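Sturik Bench Assembly Demonstrations

Version of April 7, 2018

Contents

This set holds 1322 demonstrations of small computer parts being handled on a fixture plate. A person guided the arm for every one of them, either by holding it and moving it by hand or by driving it from the remote station. The recordings were made at the Stivumow workshop and are released for people working on learning from demonstration.

The parts are ordinary ones: processors, memory modules, short cables with connectors. The tasks are picking a part from its holder, seating a part, and moving a part between two places on the plate.

How it was recorded

Each demonstration is one folder. Inside are the wrist camera frames, the joint positions, the gripper opening and a text file with the task name. Joint positions and gripper opening share one clock. Camera frames carry their own timestamps and have to be matched to the nearest joint reading. The script match_frames in the tools folder does this.

Hand-guided demonstrations have the prefix hg and remote ones have the prefix rc. In the hg folders the operator's fingers sometimes come into view. We left those frames in.

The wrist camera is fixed, so the gripper takes up a good part of every view. Do not crop it out before training. The policies we trained on cropped frames did worse at lining up with the holders.

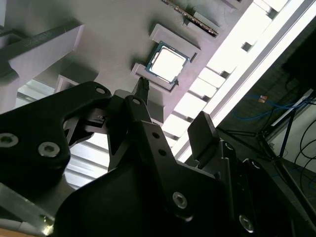
Can I mix the hand-guided and remote demonstrations in one training run?

They can be mixed, as the file layout and units are the same. Hand-guided motion is faster and has fewer pauses, so resample both to the same rate first or the policy will tend to stop halfway through an approach.

Splits

The first 600 folders in the list file are the training split used in the Clernine baseline. The rest can be divided as you like. There are 11 tasks, and the list file gives the task for each folder. Tasks are not evenly represented. Memory seating has the most demonstrations and cable placing has the fewest.

Demonstrations longer than 2000 steps were dropped before release.

Known problems

Bright surfaces on the bench are overexposed in some recordings. Exposure was set by hand and was changed in December, so earlier and later folders do not look the same.

The gripper opening reads slightly above zero when fully closed. Subtract the value in offset.txt.

A few rc folders have a short gap in the joint log where the link to the remote station dropped out. They are marked gap in the list file.

Use

Free for research and teaching. Please name the Sturik set and its version date in anything you publish. Questions about the loader go to the Mancuso tools page, where the code is kept.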